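Shared workshop in Skultport builds two-armed laundry robot

The members of the Petersen workshop in Skultport have spent the last 7 months on a machine that many households would like to have: a robot which takes the washing out of the washing machine. The build has two arms, and in September it was moved from the electronics bench to a corner of its own, where it now works every evening from 7 o'clock.

The project has the name Rosel. It began when the workshop received a front-loading washing machine from a closed guest house in Estlow. At first the members wanted only to use the motor for another project. Then one of them proposed to keep the machine complete and to teach a pair of arms to empty it.

The money came from the members themselves. Up to now the group has spent 961 euros on small parts, cables and brackets, and this sum does not include the arms, which were bought second-hand from a training centre that changed its equipment. The brackets for the grippers were drawn and made in the workshop, and they are already in their fourth version. The first ones did bend when a towel was heavy with water.

According to the group, cloth is the most difficult material for such a build. A cup has always the same shape, but a shirt has a new shape each time it is touched. Inside the drum there is also little light and not much room, so the gripper must go in at a low angle and close before it meets the back wall. The rubber gasket is another problem – if the fingers take it together with the cloth, the arm has to stop and open again.

For the practice the members use mostly red and white clothes, because these are easy to see against the steel of the drum. One arm does the pulling for the moment. The other will later help with long pieces such as sheets and trousers, when the group has finished the program for both arms.
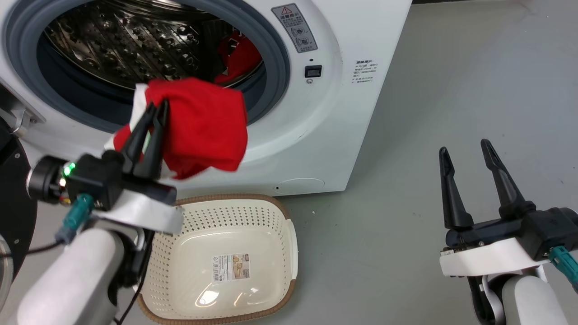 One gripper of the Rosel build holds a red cloth at the door of the washing machine, with the laundry basket on the floor below.

The workshop plans to show the robot to visitors from Estlow and Skultport in the winter. Before this, the cables shall be fixed better along the arms, and a stop button will be added on both sides of the corner. The drawings for the brackets can be copied at the workshop free of charge. Folding the clothes is not planned.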